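Chapter 7
Two Arms, One Box: Building the Work Cell

Before you start

By now you have two arms that move when told to. If you skipped Chapter 6, go back and do the joint limits, all of them. An arm with no limits will find the wall for you.

This chapter is about the box the arms live in. Not glamorous. Most home builders leave it for last, bolt both arms to a desk, and then spend a month wondering why nothing repeats. Desk flexes. Arms drift. Lighting changes when someone opens a curtain. Build the box first, tune after.

What you will do in this chapter:
– pick a base and a front rail that stay put
– square up a frame from aluminum extrusion
– put in walls and a floor covering
– route the conduit so it doesnt snag
– lay out a first set of objects and run the sorting drill

Tools: hex keys, a square, a decent tape measure, a drill, side cutters. A second pair of hands for the frame, at least for ten minutes.

7.1 Why a closed box

Three walls and an open front. The walls do a few jobs. They stop small parts from ending up behind the bench. They give the cameras the same background every run. And they mark the edge of the reach, so visitors to a shared shop know where to keep their fingers out of.

The Garside cell, which we use all through Part 2, was put together in a corner of the Povivton workshop with leftover extrusion and two mismatched boxes of brackets. Took 2 weekends. The first frame was out of square and had to come apart again – measure the diagonals before you tighten anything, then measure after.

7.2 The front rail

Both arms bolt to one rail. One. Two separate mounts means two separate wobbles, and you will chase them forever. The rail in the Garside plans has bolt spacing of 148 mm. Yours can differ, just write it down, you need it in 7.6 when we enter the base offsets.

Bolt the rail to the bench, then the arms to the rail. Check for play by hand at the shoulder. Any click at all, stop and fix it.

7.3 Walls and floor

Cheap panels, covered in whatever you like. Plain gray is the easy choice for cameras. Patterned paper is harder on the software and closer to a real kitchen, so the later exercises use it. Same with the floor: a marble-look sheet costs little and the veins give the camera something to trip on. Avoid anything glossy. Tape seams on the back side only, a loose edge will catch a gripper sooner or later.

7.4 Conduit

The part that everyone rushes. Each arm has cable running out to the gripper, and it needs slack at the wrist and almost none at the base. Too tight and it pulls the wrist off target. Too loose and it drags through the parts. Move the arm to its furthest reach, by hand, power off, and look at the loop. Then fold it all the way back and look agian.

Log every change. We kept ours in Zalari, a plain text logger, but a notebook works fine.

7.5 The first layout

Cords are a mean test and a good one. They bend, they tangle, they never land the same way. Put out a couple of power strips, some loose cables and adapters, a bag or two of snacks. Nothing plugged in to the mains. Leave it messy.

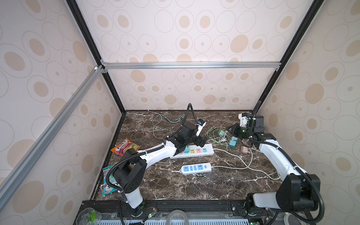
Fig. 7.1 Both arms over the cord layout, left gripper just above the larger power strip.

Start with the left arm only. Right arm parked toward its back corner. Run the pick at low speed, hand on the stop button, and watch the conduit more than the gripper. When it has gone clean a few times, swap arms. Both together comes in 7.7 and not before.

The Brirach script on page 504 has the move list. Copy it exactly the first time, typos in joint order are the usual cause of a crash.

Check yourself

Write down your rail spacing and both diagonals. Sketch where the conduit loops at full reach. If you can't do either from memory or from your log, go back to 7.2.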